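Pulima Shelf Tidying Set: README and fault notice

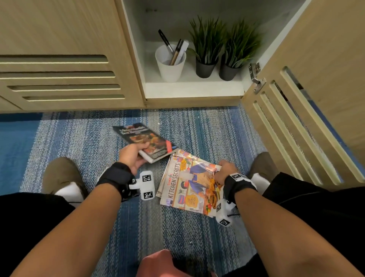 The Pulima set contains recordings of people tidying small cabinets, and this release has a fault in the wrist tracking which every user should know before training on it. The fault affects the pose of the right hand in a part of the recordings. The video is not affected. Both wrists carry a white module with black-and-white square markers, and the pose of each hand is computed from these markers together with the signal of the module. On the right wrist the module hangs below the strap and has a thin black cable, and the fault is connected with the strap on this side. Please read the section "What went wrong" before you download anything large.

Status of this release

Version 2, corrected labels, same video as version 1. If you have version 1, please do not mix the files. The file names are the same in both versions but the pose files are different, and the loader can not see the difference if you copy only some of the folders.

What is in the set

The set has 600 episodes. Each episode is one tidying task at a cabinet: reading material, cups, plants and small desk items are taken out, put in, or moved between the shelf and the floor. All episodes were recorded at the Tirkgate site. Every episode folder contains:

video.mp4, the view from the head
pose_left.csv, the pose of the left wrist
pose_right.csv, the pose of the right wrist
task.txt, one sentence that says what the person was asked to do
quality.json, the flags described below

The video runs at 30 images per second. The pose files use the same clock as the video, so one row belongs to one image.

What went wrong

We trained a first policy on version 1 and ran it on the two-arm robot at the Moussa test room. The task was to lift a thin paperback from the floor and place it upright on the low shelf. The left arm did well. The right arm went down too far, pressed on the stack of magazines and continued to press until the force limit stopped it. The gripper finger on that side was bent and one joint cover cracked. Nobody was inside the fence at that time and there was no injury.

In the beginning we searched for the error in the robot. We changed the force sensor, calibrated the arm again and repeated the run at low speed. The result was the same. After this we drew the recorded right wrist path over the video, and it was easy to see that the path was too low whenever the hand was pressing on something flat.

The reason is the right strap. It was made with a softer fabric than we had ordered, and under load the module could turn around the wrist. The software believed that the module was fixed. So when the module turned, the software calculated that the hand had moved down. In movements where the hand is free, for example reaching to a cup, the module stays in its place and the pose is good. In movements with pressure, for example holding a stack of magazines with one hand while the other hand lifts a book, the pose can be wrong.

The built-in check did not report this. It only compares the markers with the signal of the module, and both of them turn together with the strap. We should have checked the module against the hand also, and in version 1 we did not do it.

What we changed in version 2

1. The right wrist pose was computed again for all episodes, using the visible hand in the video as a second source.
2. Rows where the two sources do not agree are marked with slip = 1 in pose_right.csv.
3. Rows where the hand is hidden and can not be compared are marked with slip = -1. Please treat these as unknown and not as good.
4. quality.json has a new field, slip_share, which gives the part of the episode that is marked.

The left wrist was checked in the same way and its files did not need a change.

Recommended use

Leave out all rows with slip = 1 when you train a policy that touches or presses. For tasks of recognition, or for training on video only, you can use everything.

Do not fill the marked rows by interpolation. We tried it, and the filled path looks smooth but it is still too low at the moment of contact, which is the dangerous moment.

If you run a policy on a real robot, set a height limit for the floor in the controller and do not depend on the learned motion for this. Start at low speed. Keep people outside the fence, also for short tests.

Known problems which remain

When the person crouches, the forearms can hide a part of the markers. In these rows the pose comes mostly from the module and it is noisier.

The field slip_share is 0 in a few very short episodes where the comparison did not run. Check the log file compare.txt if an episode is shorter than 1,000 rows.

The conversion tool from Likard still reads the old column order. Use the loader in the folder tools until the new converter is ready, planned for September.

Reporting

If you find an episode where the right wrist path is too low and the rows are not marked, please open an issue with the episode name and the first row number. A drawing of the path over the video helps us very much. Do not send changed pose files, we need to compute them again from the raw signal.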